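My mother-in-law washed everything with vinegar, and for many years I did the same. For the sink it is good, but you must not leave it too long. I mix 100 ml of vinegar with warm water, wipe, wait 5 minutes and rinse well.

For the drain I use baking soda every Saturday, before I go to bed. In the morning I pour hot water from the kettle, slowly.
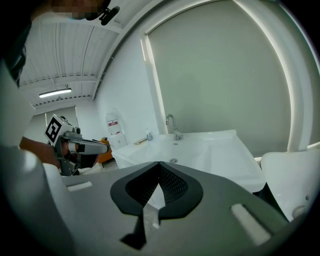
Kitchen and Bath

Limescale at the faucet is more stubborn. Wrap a cloth with lemon juice on it and leave it for 25 minutes. My neighbor Soo-ah Ki prefers citric acid powder, and her faucet is always shining. Please do not mix any of these with bleach, it is dangerous.

Lucyna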